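2월, 노트 (플루테오 방문 시연 / 오전 10시 시작)

작성자: 나. 같이 간 사람은 켄지 할보르센, 타비온 페레이라. 저쪽은 울리세스 카라스코, 토비아스 두셋. 앤설 그린버그는 오후에만 합류.

일단 결론부터 적자면, 다녀오길 정말 잘했다! 가기 전에는 핸드 그리퍼로 모은 데이터가 우리 팔에 그대로 올라간다는 말을 반쯤만 믿고 있었는데, 직접 쥐어 보고 나니 생각이 꽤 바뀌었다. 아직 흥분이 덜 가라앉은 상태로 쓰는 거라 나중에 켄지가 읽고 숫자 틀린 데 있으면 고쳐 주면 좋겠다.

1. 도착, 안내

입구에서 신발 갈아 신고 바로 회의실로 안내받았다. 나는 시연용 부스 같은 걸 상상했는데 평소에 쓰는 방에서 그대로 한다고 한다. 울리세스 말로는 배경을 치우고 모은 데이터만으로 학습하면 실제 방에 가자마자 정책이 헤맨다고. 우리도 알칸타라 셋업에서 똑같이 당했던 일이라 고개를 엄청 끄덕였다. 우리 쪽은 회색 매트 위에서만 찍은 데이터로 시작했다가 매트 걷어내는 순간 집는 위치가 전부 어긋났었다.

오전 순서는 이랬다.
- 장비 설명, 토비아스
- 울리세스 시연
- 방문자 체험 (원하는 사람 전부)
- 에피소드 검수 화면 같이 보기

설명은 짧았고 체험 시간이 넉넉해서 좋았다. 이런 방문은 보통 슬라이드 보다가 끝나는데.

2. 그리퍼 자체

손에 들고 쓰는 형태. 카메라는 그리퍼에 붙어 있고, 손가락 두 개가 화면 아래쪽에 항상 들어오는 시점이다. 패드가 내가 본 것 중에 제일 마음에 들었다. 보라색에 빗살처럼 골이 파여 있는데, 토비아스가 세 번째 버전이라고 한다. 첫 버전은 민짜였고 매끈한 플라스틱 용기에서 계속 미끄러졌다고. 골이 있으면 물체 모양을 따라 패드가 조금 휘니까 쥐는 힘을 덜 줘도 된다는 설명. 타비온이 옆에서 골 간격이 왜 이 값이냐고 집요하게 물었는데 답은 "몇 가지 뽑아 보고 골랐다"였다. 우리랑 똑같아서 다 같이 웃음.

카메라 시점 기준을 맞추는 방법도 물어봤다. 매 세션 시작할 때 손가락을 끝까지 벌렸다가 끝까지 오므리는 동작을 4번 반복하고, 그걸로 개폐 폭을 보정한다. 우리는 지금 2번만 하는데 늘려 볼 만하다. 시간도 얼마 안 걸린다.
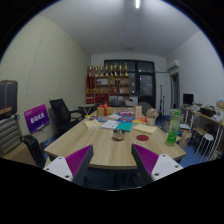

회의실 테이블, 손가락 사이에 금속 컵. 오른쪽은 검붉은 코스터.

시연 과제는 단순한 것부터였다. 컵을 잡아서 코스터 위로 옮기기. 울리세스가 먼저 했는데 손목이 거의 안 흔들린다. 접근할 때 속도를 일정하게 유지하고, 잡기 직전에 아주 잠깐 멈춘다. 이 멈춤이 나중에 구간 나눌 때 기준점이 된다고 해서 바로 받아 적었다. 우리는 구간을 사람이 눈으로 보고 끊고 있으니까, 처음부터 이렇게 찍으면 켄지 일이 확 줄어든다. (켄지 표정이 제일 밝았던 순간)

반짝이는 금속 컵은 일부러 넣은 과제라고 한다. 반사 때문에 프레임마다 모양이 달라 보여서 초기 모델이 제일 많이 틀린 물체였다고. 집는 동작은 쉬운데 보는 게 어려운 물체. 우리 물체 목록에는 반사되는 게 하나도 없다. 추가할 것!

방 안 물건 배치는 한 세션이 끝날 때마다 조금씩 바꾼다. 규칙이 따로 있는 건 아니고 수집하는 사람이 알아서 옮기되, 같은 배치로 연속 두 세션은 안 찍는다. 책자, 종이, 선물 상자 같은 것들이 그대로 올라와 있는 테이블이 나는 오히려 반가웠다. 현실의 테이블이 다 이렇지 뭐.

3. 직접 해 본 것

내 차례. 생각보다 손가락이 어디까지 뻗어 있는지 감이 안 온다. 맨눈으로 보면서 하면 괜찮은데, 카메라 화면만 보면서 하니까 처음엔 물체 앞에서 자꾸 멈칫하게 된다. 토비아스가 "눈은 화면, 팔꿈치는 몸통에 붙이고"라고 알려 줘서 그렇게 했더니 훨씬 나아졌다. 팔꿈치 이야기는 우리 수집 안내문에도 넣고 싶다.

컵으로 몇 번 연습하고 병으로 넘어갔다. 병이 재미있다. 투명한 부분, 라벨 부분, 뚜껑이 전부 다르게 보이고, 안에 액체가 들어 있으니 기울이면 수면도 움직인다. 울리세스는 액체가 든 물체를 기울일 때 사람이 무의식적으로 속도를 줄이는데 그게 데이터에 고스란히 남는다면서, 그걸 정책이 따라 배우는 게 자기는 제일 신기하다고 했다. 나도 그 말 듣고 좀 설렜다.

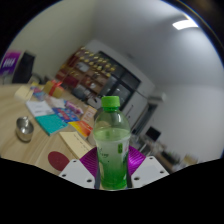 초록 뚜껑 병을 양쪽 손가락 사이에 둔 상태. 연두색 액체의 수면이 카메라에 그대로 잡힌다.

병에서 배운 점 몇 가지, 잊기 전에.

라벨 높이를 잡을지 어깨 쪽을 잡을지 사람마다 다르다. 플루테오는 통일시키지 않고 둘 다 받는다. 다만 에피소드마다 어디를 잡았는지 태그를 남긴다. 우리는 무조건 가운데로 정해 놨는데, 이건 다시 얘기해 볼 필요가 있음.

물체가 카메라 가까이 오면 화면을 꽤 많이 가린다. 병처럼 키가 있으면 뒤쪽 테이블이 상당 부분 안 보인다. 그래서 내려놓을 자리를 잡기 전에 미리 한 번 훑어보는 동작을 넣는다고. 처음엔 쓸데없어 보였는데 해 보니까 정말 필요하다. 안 훑고 집은 회차는 나 스스로도 어디에 놓을지 몰라서 허둥댔다.

타비온은 나보다 훨씬 잘했다. 게임을 많이 해서 그렇다고 본인이 주장함. 켄지는 왼손으로도 해 봤는데 왼손 데이터는 따로 모은다고 해서 그 회차는 기록에서 뺐다.

4. 검수 화면

점심 먹고 앤설 합류. 앤설은 검수 도구(이름이 놀토브) 담당이다. 한 세션을 올리면 에피소드 단위로 잘려 나오고, 각각 통과/보류/폐기를 누른다. 우리 셋이 오전에 찍은 에피소드가 합쳐서 38개였는데 이 중에 30개가 통과. 방문자치고 높은 편이라고 칭찬받았다! 나머지 탈락 사유는 거의 전부 카메라를 너무 빨리 돌려서 위치 추적이 튄 것. 범인은 나다.

재미있었던 건 위치 추적이 튄 에피소드를 궤적으로 그려서 보여 주는 화면이었다. 멀쩡한 회차는 부드러운 곡선인데 내 것 하나는 중간에 벽을 뚫고 나갔다 돌아온다. 우리도 이 그림을 수집 직후에 바로 띄워 주면 찍은 사람이 그 자리에서 알 수 있을 것 같다. 지금은 다음 날에나 알게 되니 너무 늦다.

이 방에서만 지금까지 통과된 에피소드가 880개라고 한다. 한 방에서 그 정도면 많은 건지 앤설에게 물었더니, 방 하나를 깊게 파는 것보다 방을 바꾸는 게 효과가 크다는 게 요즘 의견이란다. 다음 달부터 지비아 쪽 사무실에서도 모은다고. 지비아는 바닥이랑 조명이 완전히 다르다고 해서 결과가 궁금하다. 나오면 공유해 달라고 부탁해 뒀고 울리세스가 흔쾌히 그러겠다고 함.

5. 질문하고 답 들은 것 (타비온 메모에서 옮김)

패드 수명은? 쓰는 물체에 따라 다르다. 골 끝이 하얗게 닳기 시작하면 교체. 예비를 항상 옆에 둔다.

천장 조명이 화면에 직접 들어오면? 일부러 피하지는 않는다. 노출만 고정해 둔다. 자동 노출을 켜 두면 조명이 들어올 때마다 테이블이 어두워져서 그게 더 문제였다고. 우리 지금 자동 노출이다. 확인 필요.

수집하는 사람은 몇 시간이나? 오전 한 번, 오후 한 번, 중간에 꼭 쉰다. 무게가 별거 아닌 것 같아도 한참 들고 있으면 손목에 온다. 나는 저녁인 지금도 엄지 아래가 뻐근하다.

실패한 시도도 남기는지? 남긴다. 폐기랑 실패는 다른 항목. 물체를 놓쳤다가 다시 집은 회차는 오히려 귀하게 취급한다고 한다. 이건 정말 좋은 이야기였다. 우리는 놓치면 그냥 지우고 있었다. 아깝다...

6. 우리 쪽에서 할 일

- 세션 시작 시 개폐 동작 횟수 늘리기 (나)
- 잡기 직전 멈춤, 집기 전 훑어보기 두 가지를 수집 안내문에 추가 (나)
- 노출 고정값 찾기. 알칸타라 쪽 창가 자리부터 (타비온)
- 궤적 그림을 수집 직후에 띄우는 스크립트 (켄지, 이미 돌아오는 차 안에서 시작함)
- 물체 목록에 금속 컵, 액체가 든 투명 병 추가. 병은 뚜껑 색이 다른 걸로 여러 개
- 놓친 회차 지우지 말 것!! 서버 휴지통에 남은 게 있는지도 볼 것
- 골 파인 패드 시험 출력. 토비아스가 도면 보내 주기로 함

토비아스 도면 오면 같은 폴더에 넣어 두겠음. 패드 재질은 물어본다는 걸 깜빡했으니 메일 답장할 때 같이 물어볼 것.

추가 (밤 9시): 켄지 스크립트 첫 버전이 벌써 돌아간다. 지난번 우리 데이터에 돌려 봤더니 벽 뚫는 회차가 우리한테도 여럿 있음. 내일 아침에 같이 보기로.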